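Maline Street Kitchen: progress report for December
Prepared by Nayara Holanda for the Kordestani Fund

Work on the shared kitchen is on schedule. The old counters came out in the first week and the walls were patched and painted white. The new countertop, gray with a fine dark and light fleck, went in on Saturday. Hanyu Liao checked the level and the line along the wall and signed off the same afternoon.
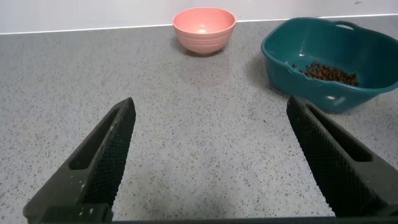

Spending on the counter and fitting came to $2,000, as budgeted. Paint and patching cost $289, and a further $446 went to the plumber for moving the sink supply. We have the receipts for all three and will send copies with the final claim.

Small dishes and bowls are being moved back in first. Pots and the larger trays are still in storage until the lower shelves are fixed to the wall. Prandari has promised the brackets, but 2 of the shelves need to be recut before they can go up. Cooking classes will restart once that is done.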